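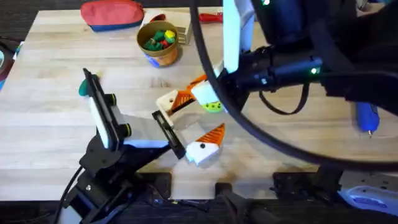

Lovisa Fjeld writes that we were too hard on the Vallero podcast last time, and that if a lab finds arsenic in a dead man's hair then somebody put it there. She has listened to the whole series twice and would like to know what more we want.

Quite a lot, as it happens. For anyone who skipped it, the series is Pritness, and it deals with the death of a boarding house owner in Vallero 81 years ago. He was sick for most of a spring, vomiting, sore feet, skin trouble, and he died in April. The doctor wrote down heart failure. A great-niece kept a locket with some of his hair in it, and the producers sent a few strands to a private outfit called Girkik, which reported a high arsenic reading. By the last episode the widow is a murderer.

I have no stake in the widow. She may well have done it. But the reading is one number from one small sample, and the show leans its full weight on it.

Hair takes in arsenic from the blood as it grows, which is why toxicologists like it. It also picks up arsenic from outside: dust, well water used for washing, old wallpaper, pest powder in a closet. Once it is bound to the strand, washing doesn't reliably get it off, and telling the two sources apart is hard even with fresh hair and a good lab. A locket that has sat in at least three houses is not fresh hair.

What would help is a measurement along the length of the strand. Hair on the head grows close to half an inch a month, so repeated doses can show up as bands, with cleaner stretches between them. Contamination from outside tends to look different. Girkik ground the strands up together and gave a single average. I asked them why and got a brochure.

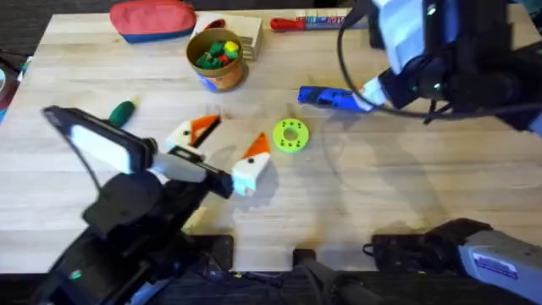 What the lab charges for

The basic test costs $270. A segment test, the one that might have told us something, is $200 more. The producers say in episode five that they "went with the standard package." For a series that accuses a named woman of killing her husband, I find that a strange place to save money.

There is also no comparison sample. Nothing from the house, nothing from the widow, no soil, no hair from anybody else who drank from the same well. If the lodgers all had high readings, the story changes completely, and the show never raises it.

The symptoms don't settle it either. Sore feet and stomach trouble fit arsenic. They fit several other things too, including heavy drinking, and two of the lodgers are quoted on that subject.
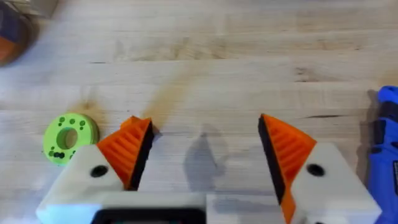
What about the missing file?

Several of you asked about the Chrysikopoulos collection, the set of county coroner papers that the host calls "sealed." I wrote to the archive and had a reply within the week. The papers are open to anyone who fills in a form. Box 707 has the Vallero inquests in it, and the boarding house death isn't listed, which could mean there was no inquest or that the paperwork went somewhere else. I don't know which. Neither does the host, though he sounds very sure.

If Lovisa or anyone else can get hold of the segment results, should they ever be run, I will print them in full, including if they make me look foolish. Please send the lab's own report and leave out the press release.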